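Pivasside Robotics Laboratory
Thread on demonstration collection, spring program

1/ The Pivasside Robotics Laboratory is opening the second phase of its household demonstration program in February. In this thread we set out how operators teach a task to a robot, which methods we accept, and what we ask of partner sites that wish to contribute recordings.

2/ The program covers 34 household tasks. Most involve moving through rooms, opening doors and cabinets, and placing objects on shelves or tables. A smaller group consists of tabletop work such as sorting, stacking and wiping. The full task list is available to registered sites on request.

3/ Two methods of demonstration are accepted. In hand guiding, the operator holds the arm and moves it through the task while the joints record their own positions. In remote control, the operator works from a station and drives the robot with a pair of handheld controllers.

4/ Hand guiding remains our preferred method for contact tasks on the physical arms. Operators feel the resistance of a drawer or a lid directly, and new staff usually produce acceptable recordings in their first session.

5/ Its limits are well known to us. The operator's own hands and sleeves enter the camera view, and a person cannot comfortably guide an arm and a moving base together. Tasks that require the robot to travel are therefore recorded by remote control only.

6/ Remote control sessions are carried out both on physical robots and in simulation. Simulated sessions run in the Batimgate house set, a group of furnished interiors maintained by our software section. Operators see the rooms from the robot's viewpoint and use the same controllers in both settings.

7/ Simulation is where every operator begins. A collision with a wall costs a reset and a few seconds. The same collision on the physical base means an inspection and a written report.

8/ Close work near walls and large panels deserves particular care. When a flat surface fills most of the view, the operator loses the usual cues for distance and must rely on the floor line, the corners of the room and whatever fixed objects remain visible to one side.
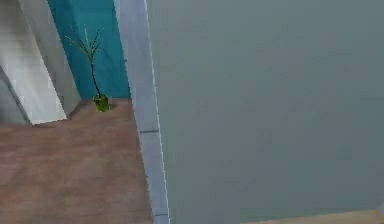

9/ How many demonstrations does a robot need before it can attempt a task without an operator?
The number depends on the task and on how much the starting conditions vary. For a short task with a fixed starting position, a small set of clean recordings is often enough for a first attempt. Tasks that cross several rooms need far more, recorded by different operators.

10/ The program target for this phase is 3000 accepted demonstrations across all tasks. Accepted means reviewed, labeled and entered in the archive. Recordings that are still waiting for review do not count toward the target.

11/ Each recording is checked by two reviewers. They look for long pauses, unintended contact, missing camera data and a clear end to the task. Where the reviewers disagree, the recording is set aside and discussed at the next data meeting.

12/ We do not discard every imperfect demonstration. A recording in which the operator approaches a door at a poor angle, backs away and tries again can be useful to the learning system. We ask operators to mark such corrections with the side button so that reviewers can find them.

13/ Abandoned attempts are handled differently. If the operator stops before the task is complete, the recording goes to a separate archive. It is kept for research on failure detection and is left out of the main training set.

14/ Guidance for operators on pace: move steadily, at a speed you could hold for the whole session. Very slow demonstrations teach the robot to hesitate. Very fast ones leave too few camera images between one position and the next.

15/ Guidance on viewpoint: before advancing toward a surface, turn the view far enough to find the floor. Stop fully before changing direction. If the view no longer gives you enough information to continue, reverse along the path you came by and approach again.

16/ Guidance on consistency: operators are free to choose their own route through a room. They should, however, finish each task in the manner written on the task card. A cabinet door that is to be closed should be closed completely, including in practice runs.

17/ The Grecu control station will be used for all remote sessions in this phase. Existing users should note that the left controller now drives the base and the right controller drives the arm. The earlier layout has been withdrawn and cannot be selected from the menu.

18/ Operators trained on the earlier layout must complete a short refresher in simulation. Please do not book time on a physical robot until the refresher appears in your training record.

19/ Distalbridge has joined the program as a partner site and will contribute recordings of kitchen tasks. Its operators follow the same task cards and the same review procedure. Sessions from both sites are stored in one archive, with the site of origin noted in each file.

20/ Sites wishing to take part should be able to provide a quiet room for the control station, a wired network connection and at least one member of staff who can attend the operator course. A physical robot is not required for sites contributing simulated demonstrations only.

21/ On working conditions: remote control is tiring for the eyes and the wrists. Operators take a break after each block of recordings, and no one is asked to make up missed blocks by extending a session. Anyone who feels unwell while using the station should stop at once and tell the session lead.

22/ On privacy: audio is switched off by default at every station. Camera data from physical rooms is reviewed for faces and personal papers before it enters the archive. Visitors to the recording rooms are asked to wait outside until the current task has ended.

23/ The revised operator handbook replaces all earlier versions, including the printed copies kept at the stations. Please return printed copies to the front desk.

24/ Questions on task cards and session booking may be sent to the program office through the contact form on our site. Requests for archive access go to the data section and require a signed use agreement. The office answers messages until 4 p.m.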